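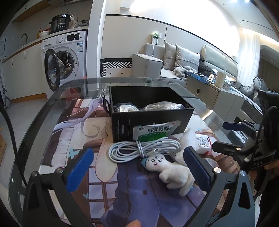
Bedruckte Tischmatte auf Glastisch, darauf eine offene schwarze Box mit weißen Kabeln in Klarsichtbeuteln

Drivwood Tischmatte TM, bedruckt, für Glas- und Holztische
Hersteller: Drivwood, Ziltuneck
Kategorie: Wohnen / Tischzubehör / Matten und Unterlagen
Verfügbarkeit: Standardformat ab Lager, Sonderformate auf Anfrage

Produktbeschreibung

Die Tischmatte TM ist eine flache, vollflächig bedruckte Auflage für Couchtische, Schreibtische und Beistelltische. Sie besteht aus einem Polyestergewebe als Druckträger und einer rutschhemmenden Unterseite aus Naturkautschuk. Gewebe und Kautschuk sind thermisch verbunden, Klebstoff wird dabei nicht eingesetzt. Die Matte kann offen auf der Tischplatte liegen oder bei Tischen mit abnehmbarer Glasauflage unter dem Glas eingelegt werden. Für die zweite Einbauart ist die Ausführung TM-G mit glatter Unterseite vorgesehen.

Der Druck erfolgt im Sublimationsverfahren. Die Farbe wird als Gas in die Faser eingebracht und bildet keine eigene Schicht auf der Oberfläche. Haptik und Saugverhalten des Gewebes bleiben damit über die gesamte Fläche gleich, auch in Bereichen mit hohem Farbauftrag. Weiß wird nicht gedruckt. Weiße Bildteile entsprechen dem Grundton des Gewebes, der leicht ins Warme geht.

Ausführungen

TM: Gewebe mit Kautschukrücken, Kante umkettelt, für die offene Verwendung auf der Tischplatte.
TM-G: Gewebe mit glattem Vliesrücken, Kante heiß geschnitten, für die Verwendung unter Glas.
TM-N: wie TM, jedoch ohne Druck, lieferbar in Anthrazit, Sand und Lichtgrau.

Alle Ausführungen werden mit geraden Kanten geliefert. Gerundete Ecken sind gegen Aufpreis möglich, der Eckradius ist bei der Bestellung anzugeben. Kreisrunde Zuschnitte werden nur als TM-G gefertigt, da sich die umkettelte Kante der TM bei engen Radien aufwirft.

Technische Daten

Länge Standardformat: 796 mm
Breite Standardformat: 500 mm
Träger: Polyestergewebe, fein
Rücken TM und TM-N: Naturkautschuk, geschäumt
Rücken TM-G: Polyestervlies
Druckverfahren: Sublimation, einseitig
Waschbarkeit: 40 °C, Schonwaschgang
Mindestabstand zur Tischkante: 5 mm
Lagerung: gerollt, Druckseite außen

Die Maße gelten für die unbelastete Matte nach dem Auslegen bei Raumtemperatur. Direkt nach dem Auspacken kann die Matte in Längsrichtung etwas kürzer ausfallen. Nach einer Nacht in flacher Lage ist das Sollmaß erreicht.

Auslegen auf der Tischplatte (TM, TM-N)

Tischplatte mit einem feuchten Tuch reinigen und vollständig trocknen lassen. Reste von Möbelpolitur setzen die Haftung des Kautschukrückens deutlich herab und sind mit etwas Spülmittel zu entfernen. Matte mit einer Längskante anlegen und zur gegenüberliegenden Kante hin abrollen. Ausrichten durch Anheben und neu Ansetzen; seitliches Ziehen dehnt das Gewebe und führt zu Wellen an den Schmalseiten.

Auf lackierten Tischplatten mit Nitrolack wird die TM nicht empfohlen. Weichmacher im Lack und Kautschuk können miteinander reagieren und einen Abdruck hinterlassen. Für diese Oberflächen ist die TM-G die geeignete Wahl, gegebenenfalls mit einer separaten Zwischenlage.

Einlegen unter Glas (TM-G)
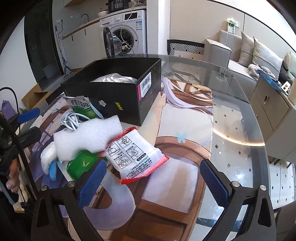
Glasauflage stets zu zweit abheben und auf einer weichen, ebenen Unterlage senkrecht abstellen. Die Innenseite des Glases und die Tischplatte müssen trocken und staubfrei sein, eingeschlossene Partikel zeichnen sich später als helle Punkte ab. Matte mittig auflegen, mit dem Handrücken von innen nach außen glattstreichen und den Randabstand an allen Seiten prüfen. Danach das Glas an einer Seite ansetzen und langsam absenken.

Vorhandene Silikonpuffer zwischen Platte und Glas bleiben an ihrem Platz. Liegt die Matte im Bereich der Puffer, ist sie dort auszusparen. Ein Auflegen der Puffer auf das Gewebe ist nicht zulässig, weil das Glas dann ungleichmäßig aufliegt. Schablonen für runde und eckige Aussparungen liegen der TM-G bei.

Bei fest verklebten Glasplatten ist ein Einlegen nicht möglich. Bitte vor der Bestellung prüfen, ob sich die Auflage lösen lässt. Ein Hinweis dazu findet sich in der Regel in der Montageanleitung des Tisches.

Motive

Die Serienmotive stammen von Morenike Osagie und sind in den Reihen Figur, Pflanze und Raster erhältlich. Die Reihe Figur enthält gezeichnete Einzelmotive mit großen Farbflächen. Die Reihe Pflanze ist für hohe Tische mit Blick von oben angelegt und hat keine bevorzugte Leserichtung. Raster besteht aus geometrischen Wiederholungen und lässt sich mit mehreren Matten nebeneinander fortsetzen.

Eigene Motive werden als PDF oder TIFF angenommen. Farbraum RGB, Profil eingebettet, Schriften in Pfade umgewandelt. Rundum ist eine Beschnittzugabe von 5 mm anzulegen. Wichtige Bildteile sollten nicht in den Bereich der Umkettelung reichen. Es erfolgt eine technische Datenprüfung, jedoch keine inhaltliche Korrektur und keine Prüfung der Bildrechte. Diese liegt beim Auftraggeber.

Farbabweichungen zwischen Bildschirm und Druck sind verfahrensbedingt. Besonders gesättigte Violett- und Türkistöne fallen im Gewebe etwas matter aus. Ein Musterabschnitt des eigenen Motivs kann vorab bestellt werden und wird bei späterer Beauftragung angerechnet.

Pflege

Krümel und Staub absaugen, Bürstenaufsatz verwenden. Flüssigkeiten sofort mit einem saugfähigen Tuch abnehmen, nicht reiben. Kaffee und Tee lassen sich mit lauwarmem Wasser und neutraler Seife entfernen. Für die Maschinenwäsche die Matte locker rollen, nicht knicken, und ohne Weichspüler waschen. Nicht schleudern, nicht bügeln, nicht in den Trockner geben. Liegend trocknen, Druckseite oben.

Heiße Töpfe und Pfannen nicht ohne Untersetzer abstellen. Der Kautschukrücken verhärtet bei starker Erwärmung und verliert an dieser Stelle dauerhaft seine Haftung.

Lieferumfang

1 Tischmatte in der gewählten Ausführung
1 Papphülse mit Endkappen
1 Pflegehinweis
Bei TM-G zusätzlich: Schablonenbogen für Aussparungen

Zubehör

Zwischenlage Gurnness, transparent, für empfindliche Lacke. Zuschnitt auf Mattenmaß.
Kantengewichte Gurnness, paarweise, zum Glätten nach langer Lagerung.
Ersatzhülse mit Endkappen.

Bestellung und Lieferung

Die Lieferung des Standardformats erfolgt über den Fachhandel und über den Vertriebspartner Usman. Sonderformate fertigt das Werk in Ziltuneck nach Freigabe der Maßskizze. In der Skizze sind Länge, Breite, Eckradius und die Lage eventueller Aussparungen anzugeben, alle Maße in Millimetern. Bei Bestellungen im November verlängert sich die Fertigungszeit für Sonderformate und eigene Motive.

Individuell bedruckte Matten und Sonderzuschnitte sind vom Umtausch ausgeschlossen. Bei Material- oder Druckfehlern wird die Matte ersetzt. Für die Reklamation genügt ein Foto der fehlerhaften Stelle zusammen mit der Chargennummer, die innen auf einer der Endkappen eingetragen ist.

Technische Rückfragen zu Einbau und Druckdaten: Amarachi Edet, Anwendungstechnik Drivwood.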